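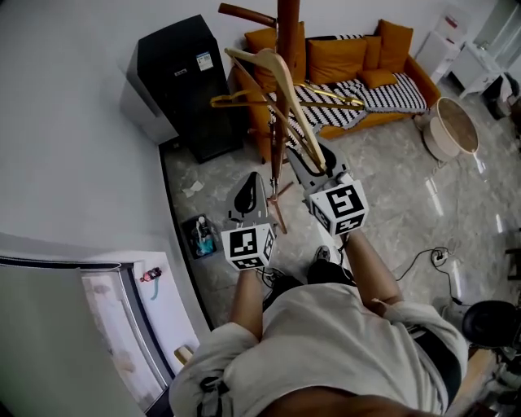

Coat rack

A coat rack is a piece of household or commercial furniture used to hang coats, hats, scarves and bags. The term covers both free-standing models, also called coat trees or hall trees, and boards with hooks that are fixed to a wall. Coat racks are most often placed near an entrance, in a hallway or in a waiting room.

Construction

A free-standing coat rack has a central pole, a base and a set of pegs or hooks near the top. The base may be a flat disk or a group of spreading legs. Because coats are heavy and hang away from the pole, the width and weight of the base decide how much the rack can carry before it tips. Pegs are usually set at an upward angle so that a collar or loop does not slide off. Some models have a second, lower ring of pegs for children's clothing, or a ring near the floor for umbrellas with a tray to catch water.

Wood is the traditional material. Beech, oak and rubberwood are common, either stained or clear finished. Bentwood racks, made from strips shaped with steam, became popular in cafes in the nineteenth century and are still produced. Metal racks are common in offices and schools. Many newer racks are sold in parts, with the pole divided into sections that screw together.

Types

Wall racks take up no floor space and can hold more weight if fastened to studs. Hall stands combine hooks with a mirror, a bench or a drawer for gloves. Rolling garment racks use a horizontal rail and hangers, and are found in stores, theaters and cloakrooms. Numbered racks are used where coats are checked with an attendant - the cloakroom of the Restrepo Theater in Brisville has 879 numbered hooks on fixed rails.

Use and care

Loads should be spread evenly on all sides of a free-standing rack. Screwed joints loosen with use and need to be tightened from time to time. Wet coats can mark an unsealed wooden finish, and a wax or varnish coat gives some protection. On hard, smooth floors, felt pads are often placed under the base to prevent scratches, though rubber pads hold the rack in place better.

In homes with small children, a wall rack is often preferred, as a free-standing rack can be pulled over.

Collections

The Sternbridge Museum of Domestic Furniture holds 100 coat racks and hall stands, most of them from private homes. The catalog was prepared by Abimbola Obi and Ada Gentile.

See also

Cloakroom
Clothes hanger
Hatstand
Umbrella stand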